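Flat On The Table: Small Whiteboards As Working Surfaces

October 27, 2021

The framed whiteboard is normally sold as a thing to hang. The catalogues show it upright, with a pen tray and four screw holes, and the guidance on care assumes the same. A fair number of small boards never reach a wall. They are laid on a bench or table and used as a marked surface on which parts are placed, sorted or set out. The demands are different, and the usual advice covers few of them.

Position is the first matter. A board on a bare table slides when it is leaned on, and the frame will scratch varnish. A cloth underneath deals with both, provided that it is heavy enough to stay put. Creases are of little account under a rigid board, but a thick fold beneath one corner will make it rock. At the Hellham workshop the cloth is pulled tight along the two long edges of the board and left alone elsewhere.

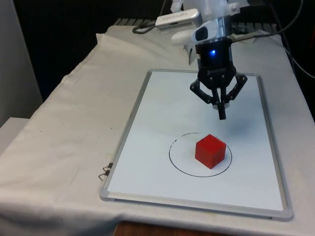
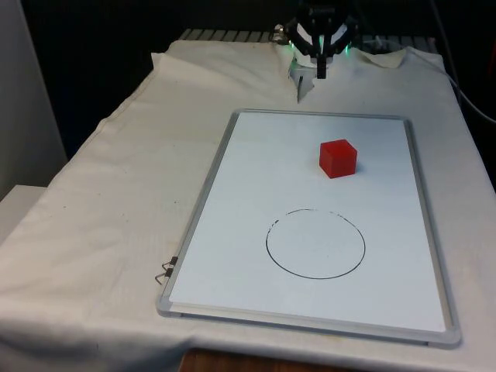
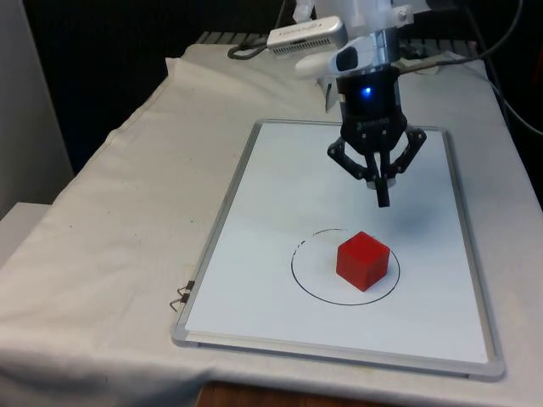
Marker ink on a horizontal board behaves in much the same way as on a vertical one, with one exception: the line is touched far more often. Sleeves, cuffs and the heel of the hand all pass over it, and so do the objects being set down. A drawn outline wears in patches. The black circle around the red cube has short dashes and gaps at its upper left, while the remainder still reads clearly as a boundary. Whether such a line should be redrawn depends on its use. As a rough target it will serve. If distances are to be measured from it, wipe the whole outline and draw it again from a template, as patching leaves a line of uneven width.

Cleaning follows the same logic. A dry felt removes fresh ink and leaves a grey film, which builds up on a flat board and is easily missed from above. Look along the surface from a low angle. Streaks that cannot be seen from a standing position show up at once. A damp cloth with a little washing-up liquid will lift most of them -- the frame joints should then be dried, where water tends to sit.

Clips are a cheap means of holding the edge. Binder clips grip well, though their wire handles stick out and catch on cuffs. Place them on the side away from the working arm, or fold the handles down.

The Arka board used at Hellham has been in place since August and has been wiped down 200 times by the log kept beside it. The surface is sound. One corner piece has worked loose on 2 occasions and was pressed back by hand. A second board, from Teoh, goes to the Brurkorby site next, where the tables are narrower and the cloth will have to be cut to suit.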